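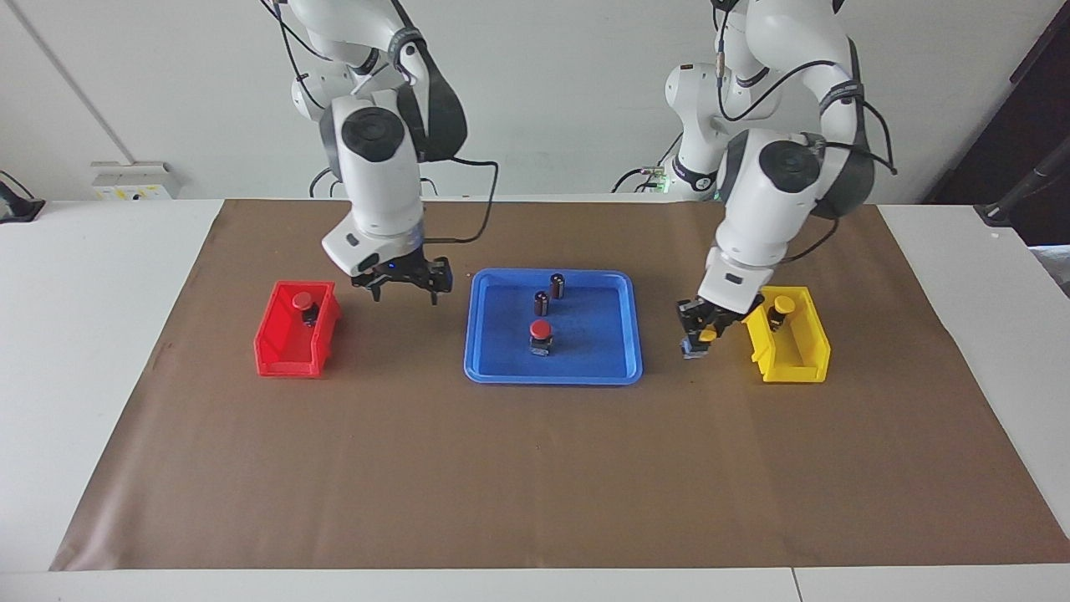 What does Trullincombe Language School teach?

We teach spoken and written English to adults, plus evening courses in Spanish, Portuguese and German. Most of our students live or work within a short bus ride of the school, and most of them have jobs, so the timetable is built around working hours.

About the school

Trullincombe opened with one classroom above a dry cleaner on Lauritsen Street. The first course was a beginners' English class that met at 6:30 in the evening, and it filled up in its first term. We moved into our present building when the upstairs room could no longer hold both the morning and the evening groups. The Lauritsen Street name stayed on our letterhead for longer than it should have, and we still get mail forwarded from there.

We now run 44 courses a year across the four languages. English is by far the largest program. Spanish comes next, then Portuguese, which we added after repeated requests from people with family in Brazil. German is small and runs only in the fall and winter terms.

How classes work

A class has at least 8 students and no more than 20. If a course does not reach the minimum by the end of the first week, we offer everyone in it a place in another group or a full refund. Conversation groups are kept at the low end of that range. Grammar and writing classes tend to be larger.

New students take a placement test before they sign up. It has a short written section and a talk with a teacher, and it is free. The result is a recommendation. If you think you have been put in the wrong level, tell your teacher during the first two weeks and we will move you if there is a seat.

Teachers use the language being taught from the first lesson. In beginner classes they will switch to English, or to a shared language, when a point of grammar needs it. Homework is given after every class and takes less than an hour. Students who have missed a few lessons are welcome to come to the catch-up session held before the evening classes start. You do not need to book it.

We teach from our own workbooks at the lower levels. They were written by our staff and are revised every August — mostly to replace prices, phone habits and bus routes that have gone out of date. From the intermediate level up, classes use published textbooks, which students buy themselves or borrow from our library.

The library

The Evel Room is our library and study space. It holds 2,254 books, most of them novels, graded readers and dictionaries, along with a shelf of children's picture books that parents take home. Current students can borrow four items at a time for three weeks. Former students can use the room during the day but cannot borrow. The room is quiet until mid-afternoon, when the conversation groups begin using the big table.

Citizenship and work

Many of our English students are preparing for a citizenship interview. We offer a separate course for this, with practice interviews and a review of the civics material. We do not give legal advice and cannot fill out immigration forms for you, but the front desk keeps a list of local offices that can.

We also teach at workplaces. The longest-running of these classes is at Findov, a commercial bakery, where we have two groups — one before the morning shift and one after it. Lessons there cover safety notices, shift handovers, and the ordinary talk that goes on in a break room. Employers who would like a class on site should call the office to discuss hours and group size.

Fees

Fees are charged by the term and can be paid in three parts. The price includes the workbook at levels where we use our own. There is a reduced rate for students who are out of work, and nearly 20 percent of our students pay it. Ask at the front desk and bring any letter that shows your situation.

Visiting us

The office is open from 9 in the morning until the last evening class has started. You are welcome to sit in on one lesson before you enroll. Call ahead so that we can tell the teacher to expect you. The entrance with the ramp is on the parking lot side, and the elevator goes to all the classrooms.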